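Clindesgate Residents' Association
Minutes of the monthly meeting, Thursday, 7 p.m., in the meeting room

Shares: 2 | Comments: 20

1. Opening

The chair opened the meeting and welcomed the members who came for the first time. The minutes of the last meeting were read and accepted with one correction: the bicycle shed is behind building 2, not in front of it.
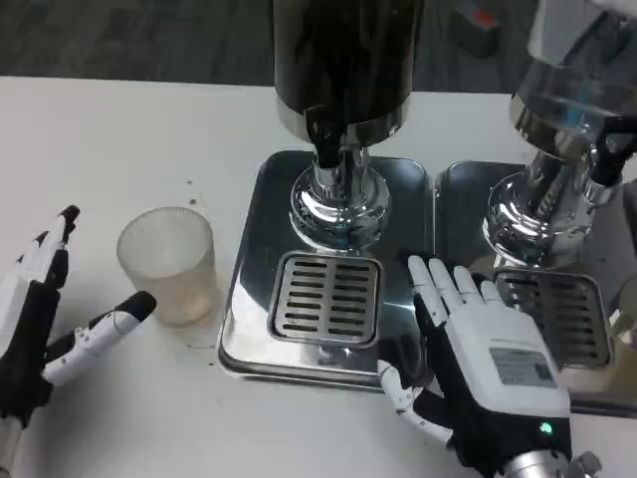
2. Stairwell lights

The secretary reported that the lights on the north stairs still go off too early. People who live on the upper floors must walk the last part in the dark. The electric company Kouris has visited and says that the timer is old and can not be adjusted any more. A new timer costs 372 dollars with the work included. One member asked if we can buy the timer ourselves and only pay for the work. The answer was that Kouris gives no guarantee in this case.

Decision: the new timer is ordered from Kouris. All present were in favor.

3. Garden and the hedge toward Notberg Street

The hedge has grown over the sidewalk and the city has sent a letter. We have until the end of September to cut it. There was a long discussion about the height. Members on the ground floor want to keep it high, for privacy. Members with cars say that they can not see the street when they drive out. It was proposed to cut it low only near the exit and leave the rest as it is.

Decision: the proposal was accepted. Two members voted against and wish this to be written in the minutes.

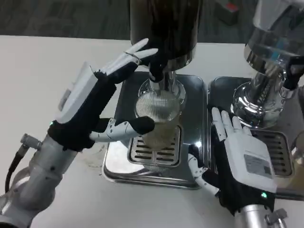 4. Laundry room

The booking list on the door is again missing its pen. More serious is that some bookings are made under wrong apartment numbers. The board will look at the online booking from Skandance, which our neighbors at Notberg Street already use. The yearly price is 848 dollars. Several members found this too much for a list. The board will ask if there is a smaller plan and come back with the answer.

No decision today.

5. Noise

A letter from a member about drilling on Sunday mornings was read aloud. The house rules will be put up again at both entrances.
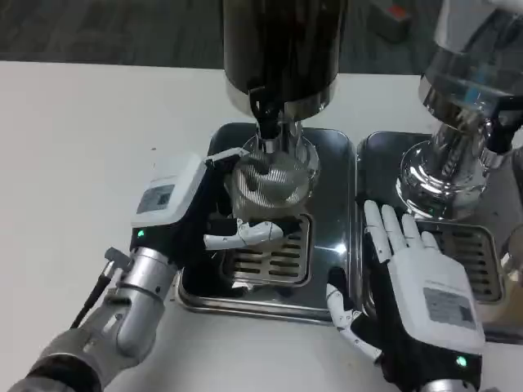 6. Other matters

The key to the attic is still not returned. Whoever has it is asked to leave it in the board's mailbox, no name is needed.

It was asked if the recycling room can be open later in the evening. The board will check with the pickup company.

The meeting closed at 8:40 p.m. Next meeting is in October, same room.

Contact the board: mailbox at entrance A | © Clindesgate Residents' Association | Back to top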